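Pantry Shelf Guidelines Updated for the Winter Season

The Gravdale Residents' Association has revised its guidelines for the shared pantry on the ground floor of Preda House. The new guidelines take effect in October and apply to all items placed on the open shelves, including those left for the afternoon tea table. Residents are asked to read them before making their next contribution.

The principal change concerns packaged cookies, crackers and shortbread. These items will now be kept together on the two middle shelves, which were previously used for canned soup. Canned goods have moved to the lower cabinet beside the sink. The association made this decision after a review of the pantry in the spring, when several packages of baked goods were found behind heavier items and had passed their printed dates.

Contributions should be left in the manufacturer's original packaging, unopened, with the product name and ingredient list legible. Items that have been moved into jars, tins or plastic bags cannot be accepted for the shared shelves, as residents with allergies rely on the printed information. Homemade baked goods remain welcome at the tea table on the day they are brought in, provided that a card listing the ingredients is placed beside the plate.

Gift assortments may be contributed whole. Please do not divide them before they reach the pantry. If an assortment contains alcohol, including filled chocolates, it should be handed to the house office and will be set aside for events at which it can be labeled accordingly.

Residents may take up to two packages from the middle shelves in any one week. Larger quantities for birthdays, family visits and similar occasions may be requested through the house office with four days' notice. The request form has been shortened to a single page and is available at the front desk.

The afternoon tea table will continue to be set at 4 p.m. in the Finent Room. Opened packages from the table should be folded closed and returned to the marked tray, where they will be kept until the following day. They should not be placed back on the middle shelves. Cups and plates are to be returned to the cart by the door.

Rosário Bettencourt has been appointed pantry coordinator and succeeds the interim arrangement that was in place over the summer. Questions about the guidelines, and suggestions for items residents would like to see stocked more regularly, may be submitted to her in writing through the house office. At the most recent residents' meeting, 14 of the 16 households represented voted in favor of adding a small selection of shortbread and plain crackers to the standing order, and the association has amended the order to include both.
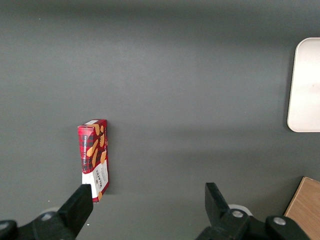

The amended order will be reviewed at the next residents' meeting, together with the arrangements for the tea table.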